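Shared workspace: frequently asked questions

We use cookies to remember your settings. By continuing to browse you accept our cookie policy. Accept / Manage

When can I get in?
The main floor at Vodstead is open 24 hours to full members. Day members can come in until early evening. Ask Idris Pugh at the desk for the current times.

Do I get a locker?
Full members do. Lockers are small, so a laptop and a pair of shoes will fit but a large backpack may not. Coats go on the rack.

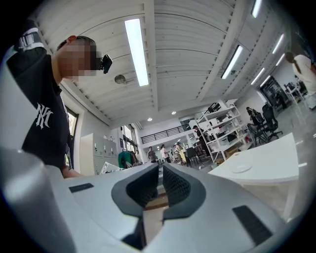 Please take your coat home at night. Anything left on the rack at the end of October goes to lost property, where it is kept for 2 weeks.

Can I choose where I sit?
Yes. Tables and chairs are not assigned. If you move a chair or a folding chair from another part of the floor, put it back before you leave.

Can I leave things on a table overnight?
No. Clear off bowls, cloths, cups and papers when you finish. The white tables show marks quickly, so wipe them with a damp cloth. Do not use scouring pads.
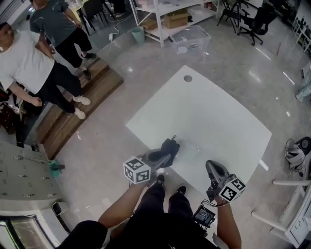

Dry the table afterward and hang the cloth up in the kitchen.

Where do empty boxes go?
Flatten them and put them on a shelf. Cardboard is collected from there. The wastebaskets are for small trash only.

Who do I call if a light is out?
Email Hywel Gwilliam and say which part of the room it is in.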